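[onebag-and-a-half] Re: Packing cubes, yes or no? (and what do you do with the small stuff)

From: Liudmyla Panasiuk
To: the onebag-and-a-half list
Monday, 9:12 pm

Hi all,

Amirhossein, I've been meaning to answer you since the weekend and kept getting pulled away, so this is going to be a long one. Get a drink! I've left your whole message in because I keep wanting to point at bits of it.

Amirhossein Naseri wrote:

> Hello everyone. Long-time reader, I think this is my second post.
>
> I'm going away in February to see family and I've decided that this
> time I will pack like an adult. My usual method is to open the
> suitcase on the floor the night before and throw things at it. I get
> there with seven T-shirts and no toothpaste.
>
> A friend lent me a set of Titetti packing cubes and I tried them
> last night. I have to say I don't get it. My clothes are now in
> boxes inside a box. I lost space, I think, and when I wanted to
> check if I'd put my charger in I had to unzip four of them.
>
> So my questions for the list:
>
> Do you use cubes at all? If so, for everything or only some things?
>
> What do you do with the small loose stuff, the tissues and socks
> and snacks and so on? Mine always sinks to the bottom.
>
> And does anyone have a way of NOT forgetting things that doesn't
> involve a spreadsheet? I make those at work all day and I refuse.
>
> Thanks in advance,
> Amirhossein

OK so, cubes. I own two. I used to own a lot more, I went through a phase where I bought the whole Clusau set in that mustard color, and I had a cube for tops, a cube for bottoms, a cube for "evening" (what evening? I was staying with my aunt) and a really flat one I never found a use for. I gave most of them to my cousin when she moved. The two I kept are a medium one for underwear and one that zips down small, for dirty laundry on the way home. Everything else goes in the backpack as it is, folded in half and then rolled, heavy things against my back.

I think you're right that you lose space, by the way. People will write in and say you gain it, and if you have the compression kind and you're packing sweaters then fine, maybe. But a cube has corners, and a backpack mostly doesn't, so you end up with those funny gaps around the sides that you then fill with socks, and at that point why did you put the other socks in a cube? I had this argument with Tkachenko on the old forum (hi, if you're still reading!) and neither of us gave an inch, so I won't start it up again. Suitcases are another story. If I were taking a suitcase I'd probably use four cubes and be happy.

The thing that changed packing for me was much dumber than any product. I stopped packing out of the closet. I used to walk back and forth, closet to bag, bathroom to bag, kitchen to bag, and each time the thing went straight in and disappeared from view. And then of course at eleven at night I'd be sitting on the floor going "did I put the washcloth in?" and pulling the whole lot out again. Same as you with your charger!

Now I put everything on the bed first. All of it, and nothing goes in a bag until it's all out. I start after lunch the day before if I can, and then I just live around it for a few hours, and every time I go past the bedroom door I remember something. The cat litter scoop once, which wasn't for packing, but I did remember it.

My only rules are these, and I break the second one constantly:

Bags at the back against the wall, things in front of them. That way I can see what's going to carry what.

Clothes first, then small things on top of or in front of the clothes, and anything that might shed or leak or crumble goes on newspaper so the quilt doesn't suffer.

If I haven't thought of a reason for an item by dinner it goes back in the drawer.

The bags themselves are a bit of a sore point. I do own a proper tote for overflow, a Grorex one, 68 dollars (on sale!! I know), with a stiff bottom and a little loop for keys. It's a lovely bag. It is also heavier empty than most of what I'd put in it, and it doesn't fold down, so once you've got it you've got it for the whole trip. I took it to my sister's last year and ended up carrying it back full of other, smaller bags. 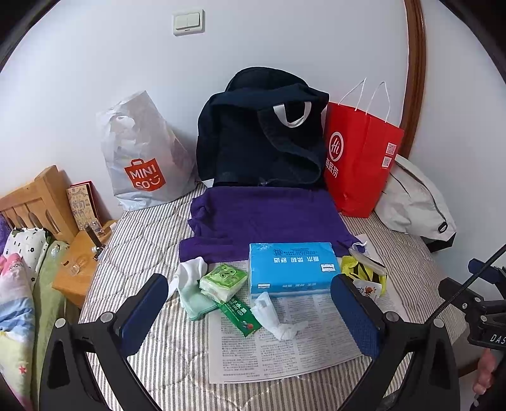
Shopping bags are what I've gone back to for overflow, and I'm not even a little embarrassed about it. You've probably got a drawer of them at home already, they weigh nothing, and if one dies on you it's no great loss. The last time I laid everything out I had a crumpled white MINISO bag on one side of the navy backpack and a red paper Haidilao one with string handles on the other, and between the three of them I felt like I could have moved house. Plastic for anything soft, paper for things that want to stay upright, that's as far as my theory goes. I wouldn't trust paper handles with books, though. And I wouldn't trust paper with rain at all, so if the forecast is bad I'd leave it at home or fold it flat and bring it as a spare. A plastic one can always be stuffed into a shoe.

Now the small loose stuff, which is where I think you and I have the same disease. Mine used to sink too. I found tissues at the bottom of a bag once that I think had been there for 9 months and had turned into a sort of felt. What I do now is keep it all together on one sheet of newspaper until the very end, socks and washcloth and tissues and snacks in one spot, and then it goes in LAST, in the top of the backpack or the outside pocket. Any pouch will do for that. Mine is a silly patterned one and I like it because it's loud and I can find it by feel of guilt alone (it was not cheap for what it is).

Tissues deserve their own paragraph, sorry. I bring a box and a small pack. Everybody tells me the box is ridiculous. The small pack lives in my coat for the train, and the box goes by the bed when I arrive, and I have never once stayed anywhere that had tissues where I wanted them. If the box is too bulky you can squash it a bit after you've pulled out the first handful. Put it next to a T-shirt so the corners don't poke you through the bag.

Socks: please put them in pairs before you start. I say this as someone who doesn't. I lay them down anyplace, one on top of the washcloth and one off on its own, and then at the far end of the trip I'm standing there with a single sock and a bad attitude. My mother used to tuck one into the other and fold the cuff over and I should really do that. It stretches the cuffs, but who's looking at my cuffs?

As for not forgetting things, no spreadsheet, I promise. I go by body. Start at the head and work down: hat, glasses, toothbrush, anything for the face, shirt, and so on to the feet. Then I do the same again for "what does it plug into." Then I do food. It takes a couple of minutes and you can do it out loud, standing in front of the bed, if you live alone or with someone tolerant. The reason it works with everything laid out is that you can check each thing with your eyes as you say it. I tried doing it with a packed bag and it's useless, you just say "yes, toothbrush" very confidently and then you're buying one at the station.

One thing I haven't cracked is the morning-of items. Phone cable, face cream, pajamas, whatever you're still using when you go to bed. I've tried a sticky note on the door. I've tried leaving an empty bag on the handle so I have to move it to get out, and that worked pretty well until I moved it and went out. Some 2 trips out of three I leave the cable in the wall. If anyone's got something better for that I would love to hear it, and please don't say buy a second cable, I did, it's in the wall at my sister's.

To your first question again, I'd say give the cubes back to your friend, or keep one for laundry, and try a trip with the bed method before you spend any money. Seven T-shirts looks like a LOT when they're spread out on a quilt. You'll put three back without being told.

Let us know how February goes, and say what you ended up forgetting!

Liudmyla

PS. To whoever asked last month about the zipper pull on the gray bag, yes, a key ring works fine, I'd go for one big enough to get a finger through with gloves on.

--
You are receiving this because you are subscribed to onebag-and-a-half.
Replies go to the whole list. Please trim your quotes (Liudmyla, this means you).

Recent threads on this list
Packing cubes, yes or no? (and what do you do with the small stuff)
Rolling vs. folding, again
Shoes: how many is too many for a long weekend
Grorex tote, strap stitching
Re: Re: Re: That hotel iron
Free to a good home: Clusau cubes, mustard

This archive uses cookies to remember which threads you have read. OK / Settings

Contact the list owner | Archive home | Back to top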